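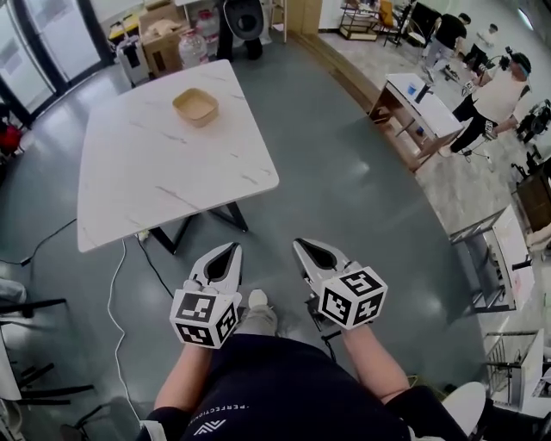

Figure 3. Work position at a square table with a white marble-patterned top.

3.2 Table surfaces and reported glare

The second part of the study dealt with how people in small apartments choose and use a table that has to serve for meals, paperwork and hobbies. The survey was sent to tenants in two housing blocks, Ulora and Briteda, and 441 usable forms came back. Both blocks were built to the same floor plan, with a main room that opens directly onto the kitchen. Window direction differs between them. Most main rooms in Ulora face south, and most of those in Briteda face east.

Tenants were asked to name the color and finish of their main table, the length of time they had owned it, and the tasks they did at it on a normal day. They were also asked whether light coming off the surface had bothered them during the past month. The answer was given on a five-point scale from "never" to "every day." We treated the two highest points as a complaint.

Light-colored tops, plain or patterned, drew more complaints than dark ones in both blocks. The difference was larger in Ulora, as we expected from the window direction. Patterned tops such as the one in Figure 3 were grouped with light tops when the background color was white or cream, and with dark tops in all other cases. We did not try to separate real stone from printed or laminated surfaces, as many tenants left that question blank or wrote that they did not know.

Complaints were tied to the time of day. Tenants in Briteda who worked at the table before 10 a.m. complained more often than those who used it only in the evening. In Ulora the complaints were spread across the afternoon. Reading on paper was the task most often mentioned, followed by sewing and the use of a laptop. Meals were hardly mentioned at all, even by tenants who ate every meal at the same table.

3.3 Light readings

We visited 38 of the apartments in April and took readings at the center of the table with the overhead light off and the blinds in their usual position. A reading of 400 lux was used as the dividing line between dim and bright tables. It was chosen before the visits and was not adjusted afterward.

Bright tables with light tops accounted for most of the complaints among the visited homes. There were 14 tenants who had a bright table and reported no trouble with it. Several of them had placed a cloth or a desk mat over the part of the top they used for reading, and others sat with their backs to the window. The survey form had no question on table covers, so we cannot say how common this is in the full sample. The question has been added to the revised form.

Table height was recorded during the same visits but showed no clear link with complaints. Seat position did, and it is taken up in Section 4 together with the results on blinds and curtains.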